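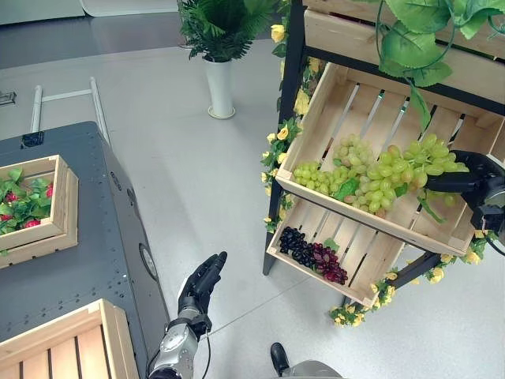
Notes from this month on the grasp planner for the fruit shelf task. Software only. Hardware thread is separate.

Background for new followers: the stack is Flestitz for whole-body control, our own perception node, and a planner we forked from Truscombe in February. The fork has drifted enough that I no longer try to merge upstream.

Problem one was segmentation. A bunch of grapes is one object to the planner and a lot of round things to the segmenter. With the old weights, a long green bunch came back as several instances, and the planner picked whichever centroid had the best score. Usually that was a berry near the edge of the crate.

Fix: cluster instances by depth continuity and color before they reach the planner. Slats are masked out first from the crate model. It is a dumb filter and it runs in 3 ms. The learned merge head we tried before it took far longer and was worse on green on green.

Green on green is still the worst case. A leaf lying on top of the green grapes gets merged into the bunch maybe one time in ten. It adds a flat lobe to the mask and pulls the grasp axis off. The dark purple and red bunches in the lower crate segment fine, including when they sit next to each other.

Problem two was slats. Depth through the gaps returns whatever is behind or under the crate, so the crate surface fit had a long tail of points well below the real one. RANSAC mostly coped. When it did not, the approach pose went too low and the fingers met wood.

We now fit the rim and take the tilt from that. The crates are angled toward the robot, so the rim is nearly always visible. The interior is filled in from the model. No more depth voting inside the crate.

Problem three: the garland. Artificial roses run down the shelf post and vine leaves hang over the top crate. The collision map treated all of it as rigid. Inflate that by the usual margin and the middle crate has almost no valid approach from above.

There is now a "soft" class in the map. Contact with it costs something but is allowed, with a speed cap on the wrist. Leaves and tendrils go in soft. The post behind them stays rigid. Getting the labels to stop flickering between the two took longer than the planner change.

Planner numbers on the replay set, 400 logged starts: valid plan found within budget went from 71 percent to 94. Remaining failures are mostly the top crate, where the head camera does not see enough of the rim.

These are planning numbers. A valid plan is a plan, and I am not posting pick rates until the contact logic stops changing every few days.

On contact: the right hand closes on a force threshold per finger, with the threshold set by object class. Grapes are at the bottom of the table along with strawberries. The controller treats first contact as an event and re-estimates the bunch pose before closing further - the bunch shifts when touched and the pre-contact pose is stale from then on.

The left arm is idle for single picks. It holds a fixed open posture in front of the torso, and the planner carries it as a static obstacle. Letting it move as a redundant joint group gave nicer right arm paths and much longer solve times. Off by default.

Cables are not modeled. We pad the forearm and wrist capsules by 2 cm and accept the lost workspace. If anyone has a cheap cable model that runs inside a sampling planner, I would like to read it.

Tooling: replay is now one command. It takes a log, swaps in the current perception node, and diffs the plans against the recorded ones. Dradthorpe format in, Lüthi viewer out. The viewer still drops the soft class on load and draws it as rigid, so ignore the colors there.

Next is rim fitting from a partial view for the top crate. After that, the leaf.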